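The drawer of small metal things

8 October 2018

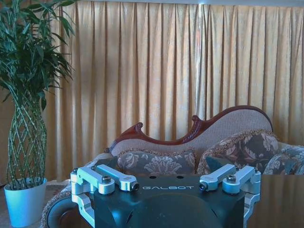
Brushed aluminium, both sides.

My grandfather's house was finished in 1883 and has been falling down at a considerate pace ever since. I got the kitchen when Mum moved to the coast, and with the kitchen came the drawer.

Every family has one. Ours holds hinges, curtain hooks, a tap washer still in its packet, and keys to doors that were bricked up before I was born. In February I decided to sort it. I bought a set of little labelled tubs from Kondwood and cleared the kitchen table, which should tell you how the rest of my summer was going.

The trouble is that I'm a poor judge of rubbish. I'd pick up a bracket and think, well, that's a perfectly good bracket. Then I'd think of all the places a bracket might go. Five cups of tea later I had one tub marked "brackets", one marked "probably brackets", and a heap I'd stopped making eye contact with.

My neighbour Nives came over to return a casserole dish and stayed to supervise. She's 84 and throws things out for sport. She held up a brass hook, asked what it was for, and gave me no time to answer before it went in the bin. I got it back out after she'd gone home. It's for the bathroom door, or would be if the bathroom door took that sort of hook.

I did find the missing screw for the oven handle, which I'd replaced years ago with one that's slightly too long and catches on tea towels. The old one is now in a tub marked "oven". I haven't swapped them over yet. The screwdriver was in the drawer as well, and I've put it somewhere sensible, so that'll be a while.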